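# Packing the snack box: notes from a conversation with the buyer at Dranura

Dranura sells mixed boxes of single-serve snacks by mail from a unit in Stodport. The buyer there also wrote the packing procedure, and we spoke for most of a morning in August about how a box is filled.

The standard box has a fill limit of 613 grams. "That number comes from the postage band, less the carton and the paper," the buyer said. "If we go over it, the parcel moves up a band and the margin on that box is gone." Each line has its unit weight entered in a spreadsheet, and a new line is not sold until 22 units have been weighed one at a time.

Spicy items are handled as a separate group. The word 麻辣, numbing and hot, is the first thing the buyer looks for on a wrapper. "Customers tick a box for mild or hot. A hot packet in a mild order is our most common complaint, and it's a sorting error every time."

Sealed flat packets are checked on the back before the front. The packer looks at the center seam, then the end crimps, then the barcode. A crease through the bars will usually stop the scanner from reading, and the number then has to be keyed by hand. "Keying is slow, and people transpose digits," the buyer said. "I would sooner flatten the packet and scan again."

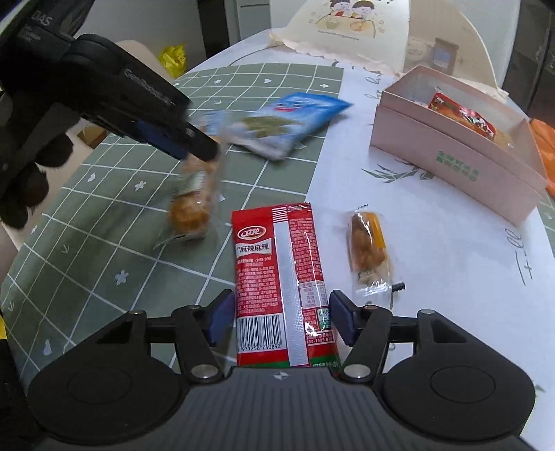
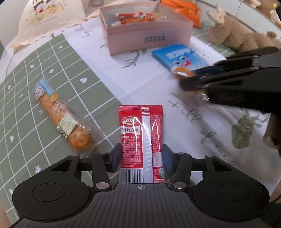
*A red 麻辣 packet and an individually wrapped snack on the printed cloth.*

Clear wrappers get a different check. The contents show through, so the packer looks for crushed filling and for crumbs collected at one end. The twisted or pinched ends are weaker than a crimped seal — the buyer has tested this by pressing them under a board — and these pieces go in last, on top of the flat packets.

The order of filling is fixed. Flat packets stand on edge along the long side of the carton. Stick-shaped pieces lie across them. Small pieces fill the gaps, and a folded sheet of paper closes the top. An experienced packer finishes 35 boxes in a shift that also includes restocking. The unit sends out 300 in an ordinary week.

I asked about cartons. The unit used a heavier board from Brallero until last year, then moved to a lighter one from Wragg. "The Wragg carton is softer at the corners. It saves weight, and we put the weight back in as food," the buyer said. Stacking height in the storeroom was reduced when the change was made.

Date codes are the remaining problem. Suppliers print them in different places and in different orders, some year first and some day first, and ink on a glossy wrapper is hard to read under the overhead lights. The buyer now writes the date on the outer case when it arrives and keeps cases in date order on the shelf.

"I'd like a lamp at each station," the buyer said. "It's on the list, under the new scale."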